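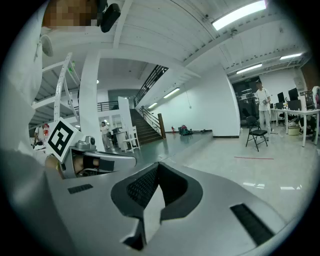
Hand-held grippers at work on the ground floor during the Grerkell open day in August.

Home | News | Press | Visit Us | Contact

GRERKELL OPENS ITS DOORS, AND MOST PEOPLE WATCH THE FLOOR

Grerkell welcomed 402 visitors to its Druvora hall in August for a day of robot training demonstrations. Anyone hoping for a dancing humanoid was offered people with grippers, doing patient things.

The team showed how it records hand movements for Feltach, its household handling project. Feltach has 3,217 recordings so far, few of which would make a good movie.

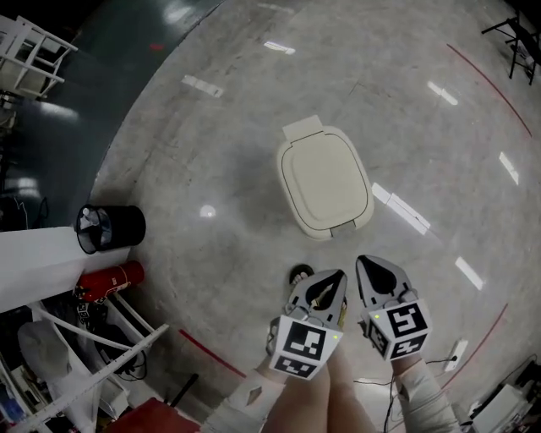
"Visitors ask when the robot is going to do it by itself," said Aurelia Iordache, who runs the program. "I tell them to watch a toddler with a lunch box and then ask me again."

Sessions began at 9 a.m. and were repeated through the afternoon. Enache, which supplies software for the project, gave a short talk on sorting the recordings. It ran long. Coffee was available.

Schools and local businesses can request a visit through the Grerkell press desk.

Shares: 9 | Comments: 3

dmarsh_44: My son now wants grippers for his birthday. Thanks a lot.

Pellworth: Good day out. The software talk could lose half an hour.

tillyb: Will there be another one before winter?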